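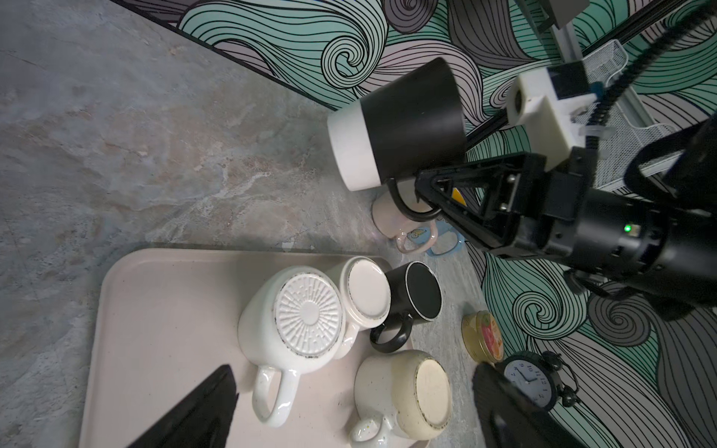 Mug handling with a two-arm set-up: one mug held by its arm, four upside down on the tray.

Session 4: What does the arm really cost?

Last time we got as far as choosing a task, and most of you picked kitchen work (I did warn you about the handles!). Today I want to talk about money, which I find far more interesting than people expect.

Start with the quote. I've made one up from the sort of prices I was shown when I planned my own bench at Ustisbridge, so treat it as a worksheet and do your own ringing round before you spend anything.

Grippers, one pair, Marras pattern: 690
Spare finger sets: 90
Rail, brackets and cable clips: 500
All in pounds, before delivery. The arms go on a separate sheet.

My first budget had no line for brackets or clips at all. I'd priced the arms to the penny and then spent a fortnight of evenings ordering bits of rail – and every bit came with its own postage. Look back at the mug photo and see how much of the hardware is there to hold other hardware. There's a white printed block on the rail, there are clips along a thick cable, and the gripper bracket has its own little screws. Put a line in for each of those, even if you have to guess the figure.

Next, the things being handled. Please budget for crockery! I like a mixed lot, some glossy and some speckled, with handles of different shapes, because a gripper that copes nicely with one mug can be hopeless with the next. Charity shops are fine. Buy more than you need and write it down as a consumable, as you will break some.

Then liquids. If your plan has full cups in it, you need trays with a raised edge, cloths, and a decision about who pays when something gets into a joint. I'd ask the supplier that last question in writing. Flulter and Muvberg were the two I approached, and their cover for spills was worded so differently that I had to redo my comparison from scratch.

A cup filled nearly to the brim is the case I'd plan for, with the fingers right up against it and other mugs close by.

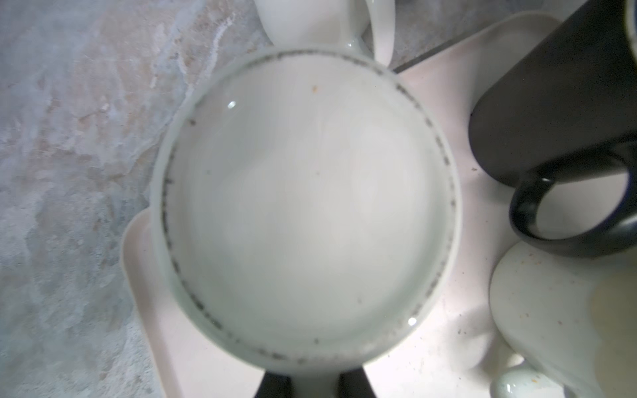
Exercise for next time

Your ceiling is 2064 pounds, arms excluded. Draw up a one-page equipment plan for a mug-sorting bench, using my three lines or better ones you've found. Show delivery separately, say what you'd drop first if the ceiling came down by 500, and bring a supplier question you couldn't answer from the website.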